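Wurnitz sammelt leere Eierkartons: Kulturhaus gibt Verpackungen weiter 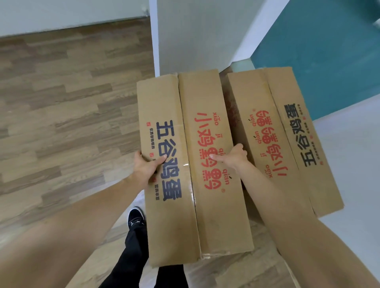
Wurnitz, 26.09.2023. Im Kulturhaus Wurnitz werden seit August leere Eierkartons und andere Pappschachteln angenommen, sortiert und an Abnehmer in der Umgebung weitergegeben. Bislang sind 259 Schachteln zusammengekommen. Die Annahmestelle liegt im Erdgeschoss am Ende des langen Flurs, gleich hinter der Garderobe, und ist bis auf Weiteres an zwei Nachmittagen in der Woche geöffnet.

Angestoßen hat die Sammlung Malte Grube, der im Kulturhaus den Werkraum betreut. Für seine Kurse suchte er Pappe in brauchbarer Größe und fragte zunächst in den Läden der Bahnhofstraße nach. Dort fielen vor allem Verpackungen von Eiern an, darunter auch längliche, flache Schachteln mit chinesischem Aufdruck. Auf einem Teil davon steht in dunkelblauer Schrift „五谷鸡蛋“, zu Deutsch Fünf-Korn-Eier, auf anderen in Rot „小鸡蛋“, also kleine Hühnereier, mit Umschrift in lateinischen Buchstaben daneben. Die bedruckte Pappe ist bei den Kursteilnehmern gefragt, einige heben sie für Mappen und Einbände auf.

„Ich hatte mit einem Stapel gerechnet, der auf die Werkbank passt“, sagt Grube. Nach zwei Wochen reichte das Regal im Werkraum nicht mehr aus. Seitdem steht ein Teil der Schachteln im früheren Kopierraum, wo sie nach Form und Größe getrennt liegen. Die klassischen Höckerkartons für sechs oder zehn Eier werden ineinander gestapelt. Flache Schachteln kommen nebeneinander in die unteren Fächer, der Aufdruck zeigt nach vorn.

Abnehmer gibt es inzwischen mehrere. Der Geflügelhof Fothergill am Ortsrand holt alle zwei Wochen saubere Höckerkartons für den Verkauf ab Hof ab. Kieran Parsons, der den Hof vor vier Jahren übernommen hat, gibt den Bedarf mit bis zu 115 Kartons im Monat an. Er nimmt nur unbeschädigte Ware mit festem Verschluss. Fremde Aufdrucke, Haltbarkeitsdaten und Erzeugercodes überklebt er vor dem Verkauf vollständig mit eigenen Etiketten. Kartons mit Eiresten oder Flecken gehen an die Annahmestelle zurück und von dort ins Altpapier oder in die Restmülltonne, je nach Zustand.

Die flachen Schachteln sind für den Hof ungeeignet, weil dort lose Eier in Zehnerlagen verkauft werden. Sie gehen an den Werkraum und an die Grundschule Darkent. In der Schule werden daraus zurzeit Sortierkästen für die Sachkunde gebaut. Poppy Fairclough unterrichtet dort die dritte Klasse und hat 35 Schachteln für Samen, Steine und Federn mitgenommen. Die Kinder haben die Fächer mit Pappstreifen unterteilt und an der Stirnseite beschriftet. Ausgestellt werden die Kästen in der Eingangshalle der Schule, bis die Herbstferien beginnen.

Der Gartenverein Misthorpe hat ebenfalls Interesse angemeldet. Im Frühjahr sollen dort Kartoffeln in Eierkartons vorkeimen, bevor sie in die Beete kommen. Heriberto Puma vom Vorstand des Vereins möchte die Kartons allerdings erst im neuen Jahr übernehmen, die Laube des Vereins ist über den Winter nicht beheizt und gilt als feucht. Bis dahin lagern sie im Kulturhaus. Der Verein hat angeboten, dafür ein weiteres Regal zu stellen.

Wer Schachteln abgeben möchte, kann sie ohne Anmeldung in den Werkraum bringen. Angenommen werden Eierkartons aus Pappe in allen Größen, flache Faltschachteln und Deckelschachteln bis zur Länge eines Unterarms. Nicht angenommen werden Verpackungen aus Kunststoff oder Styropor, beschichtete Kartons aus der Tiefkühltruhe und alles, was feucht geworden ist. Klebeband darf an den Schachteln bleiben. Im Werkraum wird es nur dort entfernt, wo die Pappe später geschnitten oder bemalt wird, denn beim Abziehen löst sich häufig die oberste Schicht.

Größere Mengen sollten vorher telefonisch angekündigt werden. Als größere Menge gelten mehr als 15 Schachteln auf einmal. Händler und Gaststätten können außerdem einen Abholtermin vereinbaren. Um die Fahrten kümmert sich Alfie Ellwood, der für das Kulturhaus auch die Stühle und Tische zu Veranstaltungen bringt. Er fährt die Strecke zwischen Wurnitz und Darkent ohnehin regelmäßig und nimmt auf dem Rückweg mit, was bereitsteht. Die Schachteln sollten dafür möglichst gebündelt oder in einer offenen Kiste stehen, Müllsäcke sind wenig geeignet, weil die Pappe darin knickt.

Kosten entstehen den Abgebenden nicht. Auch die Abnehmer zahlen für die Kartons bisher nichts, der Geflügelhof beteiligt sich jedoch mit einem festen Betrag am Benzingeld. Ob es dabei bleibt, will das Kulturhaus zum Jahresende entscheiden. Dann soll auch geklärt sein, ob der frühere Kopierraum weiter genutzt werden kann. Für ihn hat zusätzlich der Chor einen Antrag gestellt, der dort seine Notenschränke unterbringen möchte.

Im Werkraum beginnt in der kommenden Woche ein Kurs, in dem aus den gesammelten Schachteln Schreibtischablagen und Schubladeneinsätze entstehen. Er umfasst vier Abende. Mitzubringen sind ein Cuttermesser, ein Metalllineal und Holzleim, Schneidematten sind vorhanden. Wer die Einsätze für eine bestimmte Schublade bauen will, sollte deren Innenmaße notiert haben. Grube empfiehlt, die Höhe an der niedrigsten Stelle zu messen, bei älteren Möbeln hänge der Boden oft durch. Im zweiten Teil des Kurses werden die Schachteln mit Papier bezogen oder mit Kleister gefestigt, wer den Aufdruck sichtbar lassen möchte, kann auf das Beziehen verzichten.

Anmeldungen für den Kurs nimmt das Büro des Kulturhauses entgegen. Einzelne Plätze sind noch frei. Der Eingang zum Werkraum ist während der Bauarbeiten am Vorplatz nur über den Hof zu erreichen. Fahrräder können im Durchgang abgestellt werden, Autos bitte auf dem Parkplatz hinter der Bücherei.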